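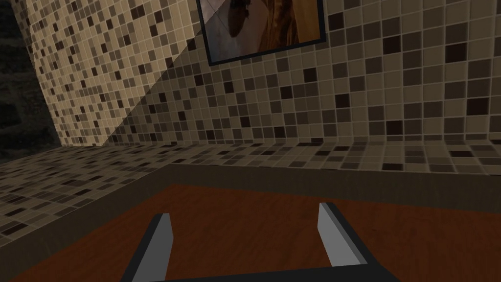

I've had the Kinwood kitchen simulator on my machine since June, and people keep asking me whether it's worth the money, so I've finally put a few screens from it on one page with my thoughts jammed in between. If you haven't come across it, Kinwood is a practice kitchen in software. You load a robot, you load a room, and you get to make all your mistakes on things that don't cost anything to replace (my real mugs are very grateful). I paid for it myself, the hobby licence, 90 euros for the year.

My background, so you know how much salt to take with this: I used to fit kitchens, I got into robot arms by way of a broken one I bought to mend, and I'm a slow and stubborn programmer. Anatole Hamel, who does this for a living at Huet, thinks I'm far too kind to Kinwood. He may be right! But he has a whole team to sort out his settings, and I've got a desk in the spare room and a cat.

Getting going was easier than I feared. The installer took 23 minutes on my connection, most of that being the room packs, and the first room opened without a single complaint. You choose your views from a drop-down. There's the wide one that takes in the robot and the room together, and there's a close one that looks out over the gripper fingers, and you'll spend far more time in the close one than you expect. I did try to run everything from the wide view at first, because it's prettier, and I was hopeless at it.

What I like best is how the rooms are furnished. They've got pictures up and crockery out and tiles on the walls, and that busy background matters a lot if you're training anything that has to find a cup by looking for it. My first attempts were all done in another package, Gronolby, where the rooms are plain grey boxes. Everything worked beautifully there and then fell to bits the moment I gave it a patterned wall. So I was quite happy to see

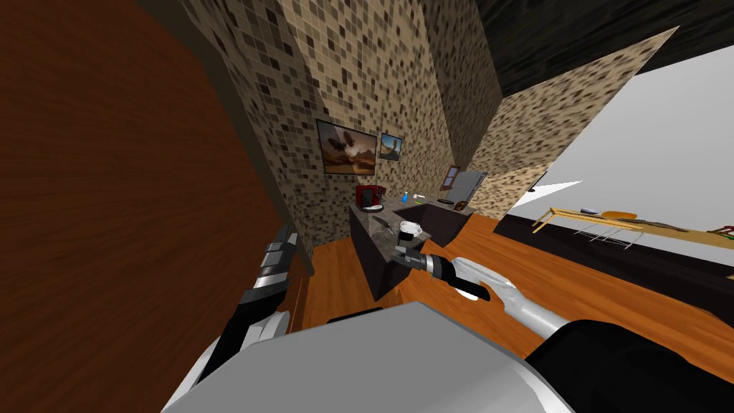
a kitchen with a coffee machine, a spray bottle, a pan and a plate all sharing the worktop, and a white cup near the front edge for the right arm to go after. Cups are my favourite job to practise. You come in from the side with the fingers open, you go slower than you want to, and you stop well before you think you need to. The two arms move separately, and you can park one while you work with the other, which took me an embarrassingly long evening to find in the menus (it's under Posture, of all places).

Now the grumbles. The manual is thin. It tells you what each button is called and leaves you to work out why you'd press it. Saving a run is fiddly too, and if you forget to name it you get a long number and no way to search for it later, so I now have a folder with up to 400 runs in it and only the faintest idea what half of them are. Run 837 is a good one, I do remember that. And I'd love to be able to lock the horizon in the wide view, as a tilted kitchen makes me feel a bit seasick after lunch.

Support has been lovely, though. I wrote in with a daft question about the finger width and Solange Courtois wrote back the same afternoon with a proper answer and a settings file I could just drop in.

The close view again, with the fingers open and nothing between them yet:
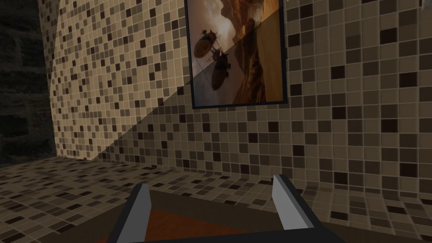

Gripper view, facing the tiled corner. I'm very fond of the airships in the painting.

Would I buy it again? Yes, at the hobby price. I'd think harder about the full licence, and I'd want to try Fustmont's trial version first, which I've been promised a login for. I'll add some screens from that one when it turns up. If you've already used both, do drop me a line and tell me how the saving works over there, please!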